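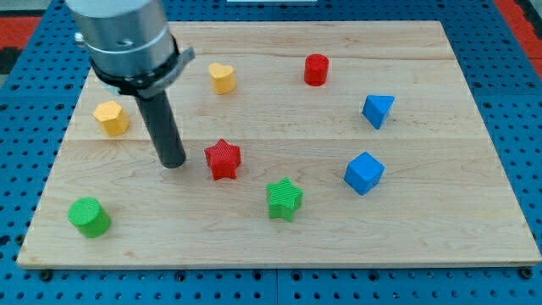
Figure 2. Shape blocks set out on the board, each apart from its neighbors.

4.2 Does spacing help sorting?

Durrani and Jatoi claim that blocks laid out singly are sorted faster than blocks in a heap. We doubt the claim as it stands. Their 1,245 trials mixed sorting by color with sorting by shape, and a heart or a star is easy to name while a hexagonal prism is not. In the layout of Figure 2, a child may pair the two stars by shape alone. When we dropped the star trials, 572 remained, and the gain shrank to 2 percent. We would not build a teaching plan on that.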